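Tidying bench, notebook
28th November

Good day, so a long entry. I want to get it down before I forget which setting was which.

Where we stand
The question on the whiteboard is still the one from September: can the arm clear up a room's worth of small stuff without one of us hovering over the stop button? My answer tonight is "closer than I thought on Monday morning", and I'm in a very good mood about it. Picking toys off an open table is close to boring now. Boring is wonderful! The basket is the interesting part, and the basket is where I spent the whole day.

Quick reminder for anyone reading this from the Pevcombe side: Yeoman is our name for the tidying stack (arm, wrist camera, planner, the lot). Nistlow is only the grasp picker inside it. When I write "Nistlow missed" I mean it chose a bad spot to pinch. When I write "Yeoman gave up" I mean the whole thing stopped and asked for help. We got these mixed up in the last two reports and it made the numbers look odd.

Setup today
Arm on the low stand, table at its usual height, ceiling lights on, blinds half down. Basket on the table. Gripper with the dark rubbery fingers, which I like better than the old hard ones for anything with a flat face. Speed limit back up to the normal value after last week's caution.

Task: sort what is in the basket. Reach in, take one thing, set it on the table, go back for the next. After that, reverse it and put everything away. Any kid's bedroom has a version of this job, and so does the odds-and-ends bin by the drill press over at Lornwood, so I feel fine calling it both a household chore and a shop chore.

144 attempts before lunch, same routine each time, objects tipped in by hand from a bucket so I couldn't be tempted to arrange them nicely.

Why wicker is hard
Plastic tubs are easy. They have a plain floor, and anything that isn't floor is an object. Wicker is all edges. Every strand casts its own little shadow, light comes through the gaps as bright white spots, and the floor isn't flat either, it has those long soft ridges. Nistlow used to see all of that as treasure. In September it spent a whole afternoon trying to pick up the weave, very gently and with great confidence.

What changed is that we stopped asking it to find objects from the approach height alone. Now it takes a look from up high, goes in, and looks again once the wrist is down inside the rim. The close look costs 800 milliseconds per pick and I'd pay it twice over. From close in, a solid patch of color stands out from the tan weave so clearly that the segmenter hardly hesitates. The green ball and the blue block are my two favorite test pieces for this. One is smooth and shiny and rolls, the other has flat faces and fairly sharp edges, and between them they cover most of what goes wrong.

Motion blur is the thing still nagging at me. If the wrist is moving when the picture is taken, the strands smear into brown streaks. Funny side effect: smeared weave is easier for the segmenter than sharp weave, and the colors survive the smear. I had assumed we'd need a full stop before every close look. Now I'm not so sure. Try a slow roll through the look point tomorrow and compare.
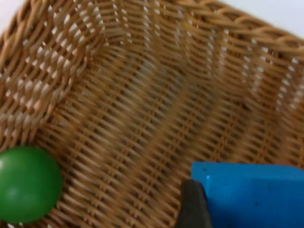
Results, morning run
Blocks: very good. If a fingertip can get down beside a flat side, it closes and lifts, and the lift is clean. The only steady trouble is a block pushed up against the wall with its face parallel to it. No room for the second finger. Yeoman's nudge move (touch the top, drag it a little toward the middle, try again) fixed most of these by itself, and I did a small dance the first time it chose the nudge without being told.

Ball: 9 lost out of the whole morning, all of them the same way. The finger touches low on one side, the ball rolls toward the curve where the wall meets the floor, and the second finger closes on air. The recovery is better than it used to be. It backs off, takes another close look and comes in again with the fingers lined up along the wall. It's slow, though. A five-year-old would have emptied the basket and left the room by then.

Gripper and weave: one snag. A fingertip went into a gap on the side wall and the force limit tripped, as it should. No damage to the basket or the finger. I've pulled the wall margin in a touch and haven't seen it again.

Afternoon
Ran the reverse task, table to basket. Dropping things in is so much easier than taking them out that I nearly skipped writing it up. One note: the release height was set for the plastic tub and the basket rim is higher, so the first few went over the rim with less clearance than I like. Fixed in the config, with a comment, so please don't change it back.

Also left it cycling by itself while I answered mail. Longest stretch without a call for help is our best so far on wicker. The total cycle count on this gripper is now over 3000 and the finger pads look fine, a bit polished at the tips. Worth checking whether the polish is part of the ball trouble. Swap in the spare pads and rerun the same order of drops.

Can it do the chore yet?
For hard toys in an open basket under decent light, I'd say yes, slowly. I would let it tidy my own living room with me in the kitchen. Socks, no. String, no. Anything see-through, please no. For Lornwood's bin, the hex keys and bit holders worry me more than the basket does, being thin and shiny and liking to lie along the strands.

To do
Slow roll through the close look, same lighting, compare against a full stop.
Spare pads, ball only.
Nudge move: cap it at two tries before asking for help.
Blinds fully up in the afternoon, to see what the white gaps do when they get really bright.
Ask Lornwood for a handful of real bin contents, oily ones too.
Put the charger back where it lives.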